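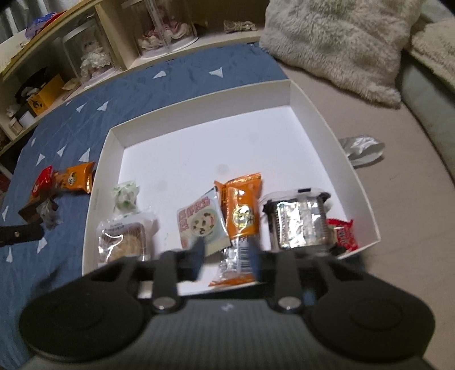 Reece Kershaw
Build lead, Zupan shared workshop

Snack tray sorting, hand-held gripper. The tool is the second Zolley, a two-jaw unit built on the workshop bench and used by hand, with no arm behind it. The tray is white cardboard with upright sides, and the packets are gathered along the near edge, where the jaws have least room to open.

Packets: the long orange one has a crimped seal at each end and a clear lower half with the barcode on it. It stands nearly upright, with the pale blue and cream packet leaning against it, so a grip on one tends to disturb the other. The silver-faced package to its right is the bulky one, and its face throws back a lot of light. More packets lie on the blue fabric to the left, outside the tray.

Gripper: black housings either side of a ribbed grey body, with an upright linkage bar on each side held at the base by a silver pin. The fingertips are dark blue. Éabha Kavanagh cut the linkage bars - the first pair bound at full opening and went in the scrap bin.

Settings: job 707 in the build log, jaw travel unchanged from May. Two people per session, one on the tool and one refilling the tray. Milovan Angelovski keeps the log. The next change is a softer fingertip for thin film, due on the bench on Friday.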